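The Return of the Shared Desk

Burnbridge Council reviews its rules on office furniture

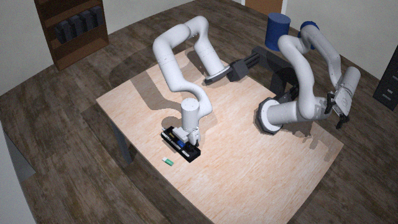 When Burnbridge moved its planning and housing staff into a single building in August, 700 people were asked to give up a desk of their own. The council had leased the upper floors of Skuria House, where there was room for 300 desks at most, and places were to be booked by the day.

The policy has since been amended twice. Under the version published on 3/20/19, any member of staff who attends on four days a week may apply for a fixed place, and each team is given a lockable cupboard within reach of its usual area.

Ok-hee Cho, head of workplace services, regards the cupboards as the more important change. "People accepted that the desk was shared," she said. "They did not accept carrying their stapler home on the bus."

Stationery has proved a lasting source of complaint. Under the first policy, surfaces were to be cleared by six o'clock, and articles left behind were taken to a store room in the basement. Staff could collect them between 10 and noon. The practice ended in the winter, and small trays may now remain on desks overnight.

Charalambos Panagiotou, whose firm Panagiotou Naltus advised on the layout, believes that such matters are settled too late in most moves. His own report gave 2 pages to storage – the lighting section ran to roughly 10.

A further review will consider the housing enquiry desks on the ground floor, where staff see the public by appointment and where the booking system has not yet been introduced.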